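Folding cloth with hand-held grippers: Prosik or Stoka jaws?
posted by slowpinch, July 22, 2019

We're comparing two jaw sets, Prosik and Stoka, on a blue cloth. One wants to eat the hem, the other is too polite to pick it up. Which would you keep?

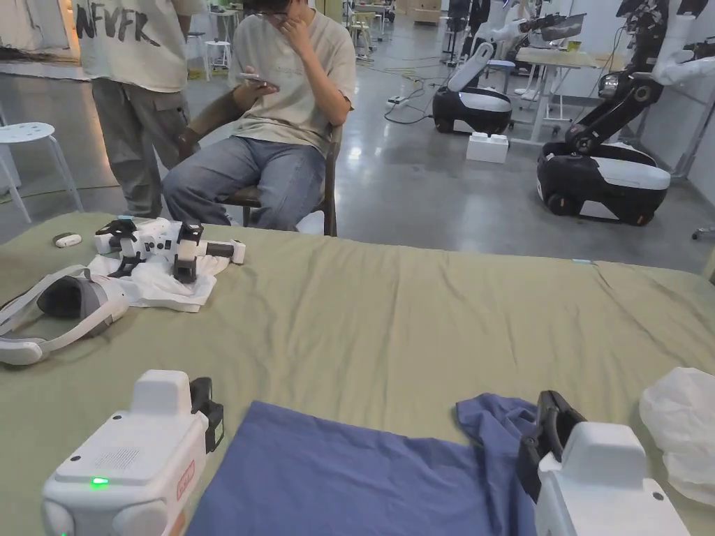
tablemuncher
Depends on the fold. Stoka for edges, and lower your closing force before you blame the jaw.

gantryghost
Do 31 folds with each, then:

1. Pinch at a raised corner, fingertips first.

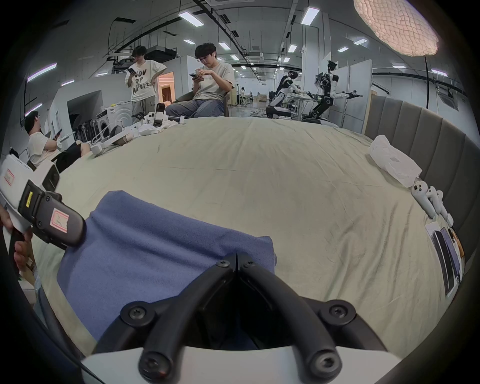
2. Log every miss, including the embarrassing ones.

Check tracking between sets too. I lost a week to drift 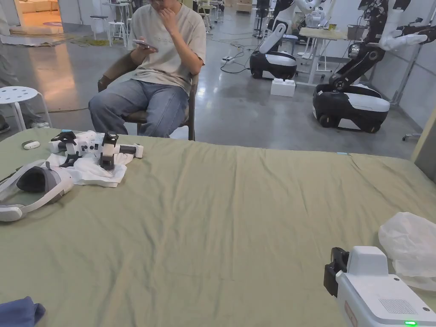 and spent it blaming the Palholm pads, which were fine.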